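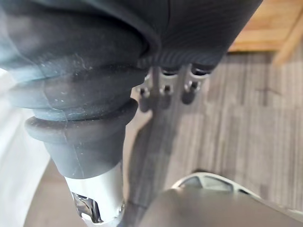
Nadix Opens Second Furnished Rental Building in Zernden, Promises to Answer the Phone

ZERNDEN, March — Nadix, the furnished rental company best known locally for its very long lease, today opened its second building in Zernden and introduced a shorter lease to go with it. The new agreement runs two pages. The old one had grown over the years in the way garages fill up, and the company would like tenants to know it has read the complaints, including the one written in verse.

The building, called Rahimi House, stands on the site of the former Triltudard piano showroom, a few minutes on foot from the train station. Apartments come with a bed, a desk, a desk chair, a kitchen table and enough plates for a modest dinner party. Tenants are welcome to bring their own furniture, although the elevator has strong opinions about sofas.

Leases start at two months. Nadix aims the building at people who are between places: nurses on short contracts, graduate students, couples whose kitchen remodel was supposed to be finished by Thanksgiving. Heat, water and internet are included in the rent. Parking is not, and the company has decided to say so in the first paragraph of the lease after several spirited conversations at its other address.
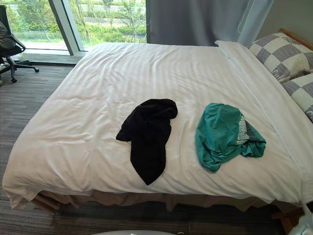
Laundry machines are on the ground floor and take cards. They do not take coins, tokens or, as one tenant at the first building hoped, a firm slap on the side. Quiet hours begin at 10 p.m. The piano showroom left one upright behind in the lobby, and quiet hours apply to it most of all.

Repairs now go through a single phone number, answered by a person during the day and by a slightly less cheerful person at night. "We used to have a web form," the company said in a statement. "It was a lovely form. We found a great many messages in it when we went to shut it down."

Deposits will be returned within two weeks of move-out, with an itemized list of any deductions. Ordinary wear does not count against the tenant. Nadix has also dropped its fee for nail holes, having concluded that people like to hang things on walls.

Viewings are by appointment through the Nadix rental office in Zernden. Applicants should bring photo ID and proof of income. Small pets will be considered, and the office would be glad to see a picture.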